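Do craft kits teach children anything? Group report, Parnurthorpe
Ebere Omoregie, Athina Bakalis, Margus Koppel

2. What we tested

The Gareo bead loom kit says on its box that it builds patience and "lasting creative skills". We doubted this before we started and should admit it. In February we gave the loom to 17 children at the Ferley after-school club, with a plain bag of beads and string for comparison. Each loom box holds 178 beads, and we put the same number in every bag.
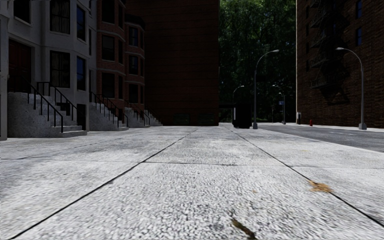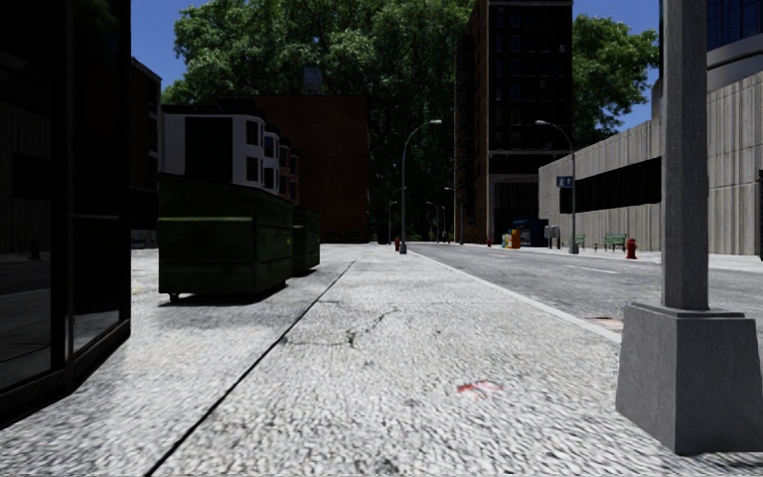
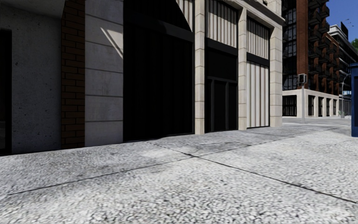
Fig. 2. Paving, three views.

3. Results

12 children finished a bracelet on the first afternoon. That sounds good until you ask who did the knots, and in most cases it was an adult. The instruction sheet skips from step four to a finished bracelet. Hernán Betancur, our tutor, got stuck there too.

The children with plain bags made shorter things and argued more, but they also made up their own patterns. Only two loom users left the printed design. Whether that counts against "creative skills" depends on what Gareo means by the phrase, and the box doesn't say.

4. Problems with our method

One club, one kit, no follow-up. Our enjoyment score came out at 63 per cent, but the children filled in the forms while waiting for biscuits, so we would not lean on it.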